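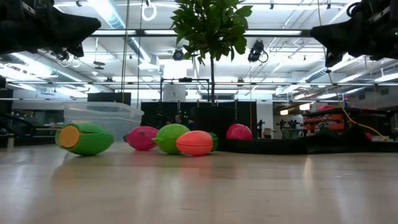 How is pre-sentence custody credit worked out, and does remission come off before or after?

Posted by Natby in Courts and Sentencing, 1 Apr 2018

My brother was sentenced in Courtroom 304 at Brerow to 720 days, all on one count. He pleaded guilty and had been in remand for 193 days by then, with no bail at any stage. The judge said he would get "the usual enhanced credit" and that the remainder was to be served starting that day.

What I can't work out is the arithmetic. If I take 193 from 720 I get 527. The duty counsel's note says 430 left. The jail, when he asked, gave him a release date that is earlier than either. I would like to understand which number belongs to what before I phone anyone. This is Ontario, provincial custody. There is also a probation order, and I don't know when that starts.

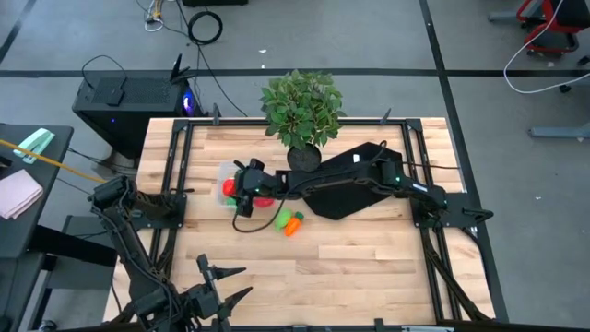
Photo: Annatjie Maluleke

Things I have already checked: there was no second charge, he was not on parole for anything else, and the detention was not because of a previous record or a bail breach. I have the endorsement but not the transcript.

Joubert

Your three figures are three different things.

The starting point is section 719 of the Criminal Code. Subsection (3) lets the court take pre-sentence custody into account and limits credit to one day for each day. Subsection (3.1) raises the ceiling to one and a half days for each day if the circumstances justify it. "Enhanced credit" normally means the second.

193 days at 1.5 is 289.5. Courts generally round in the accused's favour, giving 290. 720 less 290 is 430, so duty counsel's note is right. Your 527 is what he would have had at one for one.

The 430 is the sentence for administrative purposes. It starts on the day it was imposed. The sentence is not backdated to the arrest; section 719(1) says a sentence commences when it is imposed, unless an enactment says otherwise.

Remission is separate. Under the Prisons and Reformatories Act a prisoner in a provincial institution can earn 15 days for each month served, with a pro rata amount for part months. In practice that is close to one-third off. It is applied to the 430 and never to the 720. Two-thirds of 430 is just under 287 days, so a date somewhere near there is what I would expect the jail to have given him. It is a projected date. Earned remission can be forfeited for misconduct.

Remand time does not earn remission — the enhanced rate exists in large part to make up for that. 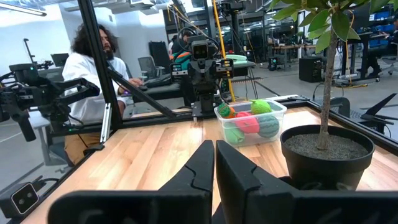 Toy balls in a clear plastic container.

On probation: it starts when he is released from custody, or on the expiry of the sentence if he is let out earlier on parole. Check the wording on the order itself.

If you want it confirmed, ask the court office for a copy of the warrant of committal. Section 719(3.3) requires the court to put on the record the offence, the time spent in custody, the term that would have been imposed before credit, the amount of credit and the sentence imposed. If any of those is wrong or missing, counsel should raise it with the court. The jail works from the warrant and has no power to change it.
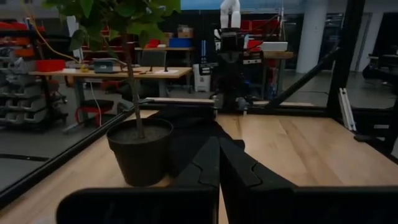
Jodix

Seconding the warrant. My cousin's was out because someone left off more than 2 weeks of remand. The lawyer got it fixed but it took until June. Get the jail's sentence calculation sheet as well, he can ask for it at the records office.

Also if he was ever out on bail for part of it that doesn't count, only the days inside.

Natby

Thanks. No bail, so all 193 stand. The date they gave him is within a day of Joubert's figure. I will request the warrant anyway and compare the credit line with the endorsement.

Joubert

A one-day difference will be the part month or how the first day is counted. Records can tell him which.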